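We use cookies to improve your experience on this site. By continuing to browse you accept our cookie policy. Manage preferences

Setting the table at Clullholm

A student manipulation project spends its second year on cutlery

The fourth-year mechatronics project at Clullholm College has a narrow specification. Given a round table with breakfast items on it, a policy trained from human demonstrations must pick up a named utensil, place it on or beside a plate, and release it without shifting the plate. There are no drinks to pour and no eggs to crack. The students call it the table task, and it has occupied most of their lab hours from February onward.

Merike Sproģis, who supervises the project, set the scope after watching the previous cohort attempt a full kitchen. That group wrote a planner capable of sequencing eleven actions and a gripper controller capable of completing two of them. "The planner was good work," she says. "It spent its life waiting for a spoon." Her instruction to the incoming students was to pick one class of object and report on it properly.

They chose forks. A fork is thin, long relative to its mass, and rests on a small number of contact points, which vary with the plate underneath it. On a flat plate the handle may sit only a few millimetres above the surface. On a plate with a raised rim, the handle bridges the rim and leaves a gap, and the gap is where the fingers want to go. Students learned early that a grasp taken too far back along the handle produces a pitching moment on lift, with the tines dropping and dragging. A grasp taken too close to the neck is stable in the air and awkward to put down.

Demonstrations are recorded by hand. The operator holds the gripper, performs the task, and the wrist camera supplies both the visual observations and, through the tracking pipeline, the trajectory. Finger width is recovered from the fiducial markers. The group collected 1,305 demonstrations over the academic year, of which 171 were rejected at the processing stage. Most of the rejections were tracking failures during fast rotations. A smaller group came from marker dropout when the operator's sleeve crossed the view, and the lab sheet now specifies rolled cuffs.

The rejection rate was not evenly distributed. Walarow, the group's name for its processing script (after the street the lab faces), logs the reason for each discarded episode, and the first 300 accounted for more than half the total. Sproģis attributes this to operator speed. New operators move at the pace they would use at home. After several sessions they slow the approach, pause before closure, and keep the wrist at a near-constant pitch.

Scene variation was the second design question. A policy trained on a bare table performed well on a bare table. When other items were introduced, the approach trajectory bent toward whatever was brightest. The students responded with a clutter protocol: each session draws a set of background items from the cupboard, places them along the far side of the table, and keeps the arrangement fixed for a block of 100 demonstrations before changing it.

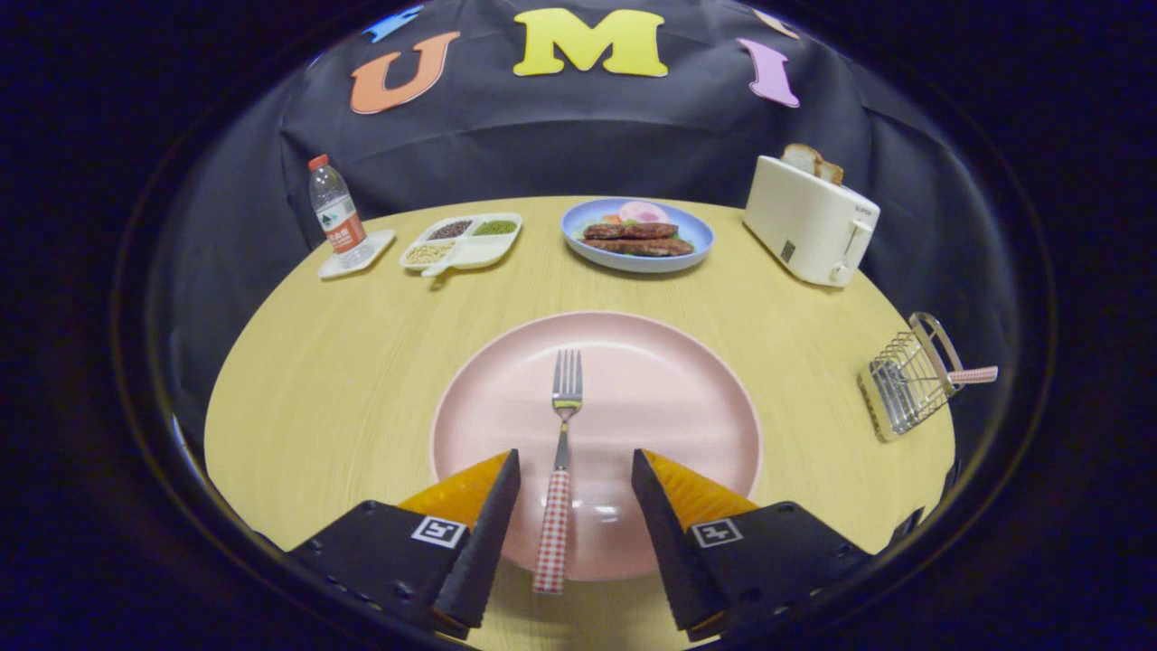 Plate colour turned out to matter less than plate finish. Glossy plates return a highlight that moves with the camera, and early versions of the policy treated the highlight as a feature worth following. Adding sessions under a second lamp position reduced the effect. The students did not attempt to remove it in software, on the grounds that kitchens have lamps.

Evaluation is done on the arm in the Egilsson Building, a five-minute walk from the recording lab and a different room in every respect that concerns a camera. The test protocol fixes the start pose, the plate and the time limit. A trial is scored as a success only if the fork is released and the plate has moved less than one centimetre. Partial completions are logged and not scored. Sproģis resisted requests for a half mark.

The final report goes to the Cukier Prize panel at the end of term, along with the dataset and the processing code. Next year's cohort has asked to do knives. Sproģis has approved butter knives, subject to a revised risk assessment and a new set of finger pads, as the present ones have begun to wear at the leading edge.

Related stories
Wind tunnel booking: how three faculties share one fan
The co-op term, reconsidered
Inside the Egilsson Building machine shop
Concrete canoe team rebuilds its mould

Contact the editors | Advertise | Privacy
© Clullholm College Magazine. All rights reserved.
Back to top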